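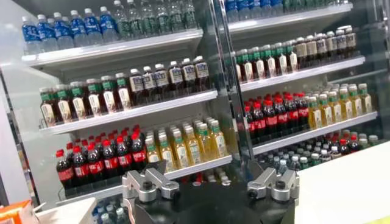

August 3, 2018

Drinks display again, all day. Agnese Vaher wanted the working rules for the arm agreed before the weekend, so we went through the Sasholm draft line by line with the thing switched on beside us.

Speed first. The draft says 300 mm a second near shelves. I asked for 243, the figure we settled on for the Bronda job in February, and she wrote that in. Ward Van den Broek thought it was slow. It is slow.

Then the fingers. Bolts on both to be checked by hand at the start of every shift and signed for. I had been doing it but not writing it down, which Agnese says counts as not doing it. Fair enough.

We argued longest over the divider post between the two sections. The arm must back right out to the counter side before it changes section, no reaching across. Ward wanted an exception for the top shelf. Refused.

Other points agreed:
Stop button within reach of whoever is standing nearest.
Nobody's hands in the shelves unless the arm is parked.
Cola and tea rows tested separately, with a new sheet for each.
Sheets kept for 24 months.

Still open: what to do about a dropped bottle. Ward says carry on, I say stop and log it. Agnese will ring Surnero on Monday and ask what they do.

Home by seven. Must type up page 10, my handwriting on it is awful.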